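The Great Snack Sort of January

Happy new year, all! I had one job for the holidays and it was the snack cupboard, so naturally I left it until everyone had gone home and there were pine needles in my socks.

My trouble is that I can't say no to little packets. Amber Rudd brought a pile over when she came to stay (she does this every summer, bless her), then I did a silly late-night order that tipped over the 1000 gram mark, and then the in-laws turned up with more. By New Year's the door wouldn't close and a biscuit had gone to crumbs in the hinge.

So out it all came onto the painted table, my favourite spot for any job that makes a mess. You can't stay grumpy with that much colour under your elbows.
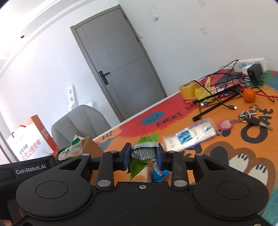 Green packet up, box and paper bag waiting behind.

My system, if you can call it that, is to check the small print on the back for a date and go from there. Old stuff goes in the bin, anything for school lunches goes in the box, and the rest gets handed out to the neighbours. I do wish they'd print the dates bigger! I'm 35, I shouldn't need to hold a packet up to the window and squint.

It took me 81 minutes, including a cuppa and one very necessary quality check. I've kept a paper bag aside for Mum as well, she loves a rummage.

Next up is the spice drawer, where I'm fairly sure I own 9 jars of paprika. If you've got a clever way of storing flat packets so they don't slither everywhere, pop it in the comments, I'm all ears.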